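Search this site Search Go
Minutes — Rellbridge laundry table
June 9, 2024 — by Shirley Cloutier
2 min read

Réjean Petrenko opened, I took notes. First item, folding the T-shirts — flat first, we agreed!
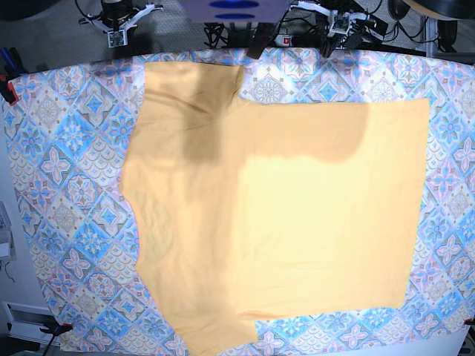 Peach T-shirt on the patterned cloth.

Réjean wants sleeves in before the hem. I said fine, but smooth the creases first. 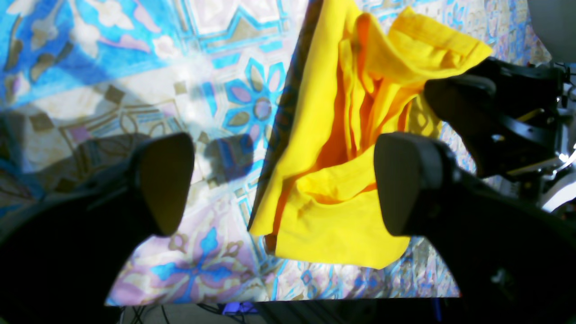 Yellow cloth, still bunched up.

Item two, the tablecloth. It stays (I love the blues and pinks) and the clamps stay too. Next meeting in December, Réjean to bring 10 hangers.

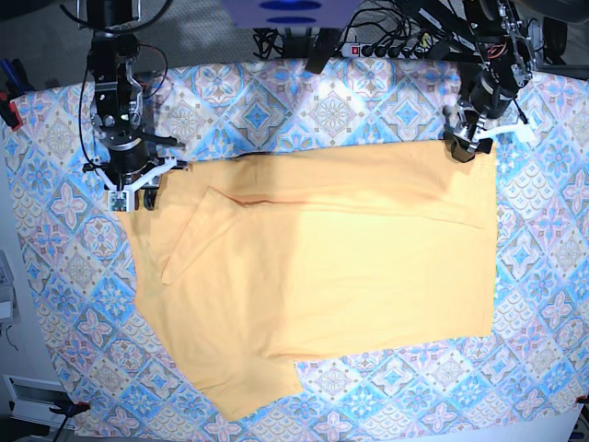 Oh, and 8 more for me please.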